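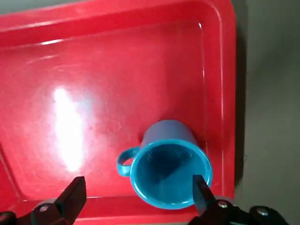 The blue mug in the red tray, one finger over the rim.

Take 15 was the one where I started talking to it. I know, I know. But you try sitting at the Drodport site with a controller in each hand, steering a pair of black fingers around a plastic mug, and see how long you keep your mouth shut.

"Easy," I said. "One finger in, one finger out. Like picking up your grandma's teacup."

"Your grandma had teacups?" Gadisa Negash said from the next station. He was teaching his arm to fold dish towels and he'd been in a foul mood since lunch.

"She had jelly jars. I'm setting an example."

We needed 40 good takes of the mug by the end of the shift, and Havon only paid for the good ones. A good one meant you didn't hesitate. If you hesitated, the arm learned to hesitate, and then some kitchen in Lulham would have a machine hovering over the dishes like it was scared of them (this had happened, and we all got a memo). So I was supposed to go in smooth, like I'd been lifting that mug out of that tray my whole life.

The trouble was the glare. I only had the wrist view to go by, and the overhead light left a big white smear on the red plastic. Every time I came down I looked at the smear when I should have been looking at the rim. Take 16, I bumped the handle. Take 17, I got it up nicely and then sneezed!

"Bless you," Gadisa said. "You just taught it to sneeze."

I laughed so hard I had to put the controllers down. Then I reset everything, shook out my hands and went again, and somewhere in the twenties I quit thinking about it. Down, a little to the right, close, lift. My dad taught me to drive that way, his hand over mine on the gearshift in the January slush, saying nothing at all.

When I hit 40, I was supposed to log off and let the arm try it alone. Gadisa rolled his chair over to watch, a dish towel still over his shoulder.

It went down smooth. It lined up one finger inside the mug and one out past the handle, and then it stopped, and the whole wrist gave a tiny jerk.

"Bless you," I said.

It picked up the mug.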